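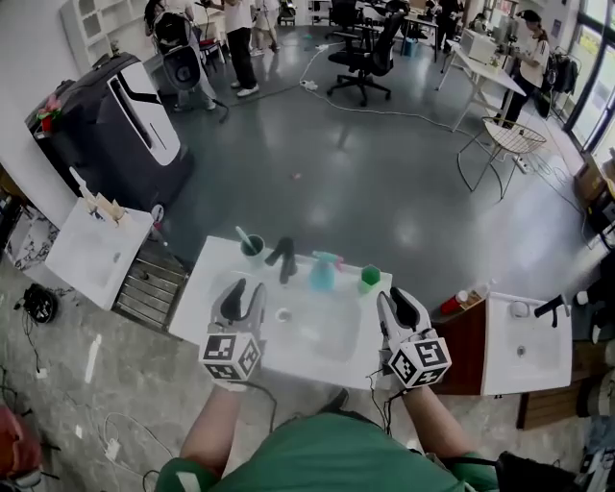
Handout 3: Sizing a small off-grid solar system

Hi all. I promised I'd write up what we covered on the whiteboard, and my handwriting got worse as the evening went on, so please use these notes and not your phone pictures of the board. I've put the numbers in the order I work through them myself. If you missed the session you should be able to follow along with a calculator and some coffee.

Our practice building is the Tustell classroom, a one-room portable with lights, a fan, a router and a shelf of charging laptops. No grid connection. Everybody is using the same building this term so you can compare answers.

Start with the load

I know you all want to talk about panels. Panels are fun! But the first page of any design is a list of what gets plugged in, how many watts each thing draws, and how many hours a day it runs. Multiply watts by hours and you have watt-hours. Add up the column and you have the daily load.

For Tustell, take the lights first. They draw 56 watts all together and they're on for 8 hours a day. That gives you 448 watt-hours. A couple of you got a much bigger number because you left them on overnight in your spreadsheet – the building is a daytime classroom, so read the usage sheet again.

Now do the same for the fan, the router and the laptops with the figures on your own sheet. Watch the laptops. The number printed on a charger is the most it can put out, and a laptop that's nearly full pulls far less than that. I let people use the printed number for a first pass, but write down that you did it, so whoever checks your work knows where the padding is.

The router is the sneaky one. It's tiny, but it runs all day and all night, and in a small system that adds up to real battery.

Losses

Whatever load you came up with, the system has to produce more. The inverter wastes some, the wiring wastes some, and the battery gives back less than you put in. For this course I want you to divide your AC load by 0.8 and move on. We'll take that number apart in April when we get to inverters, and you'll see that it's generous for some setups and stingy for others.

So the lights alone go from 448 to 560 watt-hours. Keep that one in your head, we'll use it again in a minute.

Battery

Two questions here. How many days do you want to run with no useful sun, and how much of the battery are you willing to use?

For the first, we're going with 2 days. A hospital would want more and a weekend cabin could live with less. For the second, it depends on the chemistry. With lead-acid I stop at half. With lithium iron phosphate I'm comfortable at 80 percent, and that's what we're assuming for Tustell.

Back to the lights: 560 watt-hours times 2 days is 1,120. Divide by 0.8 and you get 1,400 watt-hours of battery. (Yes, that's another 0.8. It's a different one. The first was losses, this one is depth of discharge, and I should have picked numbers that didn't match. Sorry.)

To get amp-hours, divide by the system voltage. We're using a 48 volt battery, so 1,400 divided by 48 is a little over 29 amp-hours. At 12 volts the same energy would be almost 117 amp-hours, and the current in your cables would be four times higher for the same power. Think about what that does to wire size before you decide 12 volts is simpler.

Panels

Use the worst month, please. I had a long back-and-forth with Helmi Ruotsalainen over this when we were designing the Mayrhofer barn. I wanted to size for the yearly average and let a generator cover the dark weeks, and she wanted no generator at all. She won, and the array came out so much bigger that we had to redo the racking. I still think my version was cheaper, but hers is a lot quieter.

Your worksheet has peak sun hours by month for the Tustell site. Find the lowest month that the classroom is in use. Divide your daily load, after losses, by that number, and you have the array size in watts. If the lowest month is 2.8 peak sun hours, the lights would need 560 divided by 2.8, or 200 watts of panel. Round up to whole panels at the very end. People who round at every step wind up with a system for a building twice the size.

Don't forget shade. The sun hours in the table assume open sky, and the Tustell drawing has a row of trees on the south side that most of you walked right past.

Charge controller

Short section, as we ran out of time. Check the maximum input voltage first, and check it for a cold morning. Panel voltage goes up as the temperature drops, so a string that looks fine on the label can go over the limit in January. Then check the output current. Array watts divided by battery voltage gets you close enough for choosing a size.

For next time

Finish the load table and carry it through to battery and array. Show the units on every line, I really do take points off for this.

Read the two data sheets in the folder, Virkon and Dremen. One lists capacity in amp-hours and the other in watt-hours, so convert them before you compare. Also look for the lowest charging temperature on each. We'll talk about what an unheated classroom means for that.

Bring a question about wiring. Fuses and disconnects are next, and it goes better when you've already gotten stuck on something.

March 2021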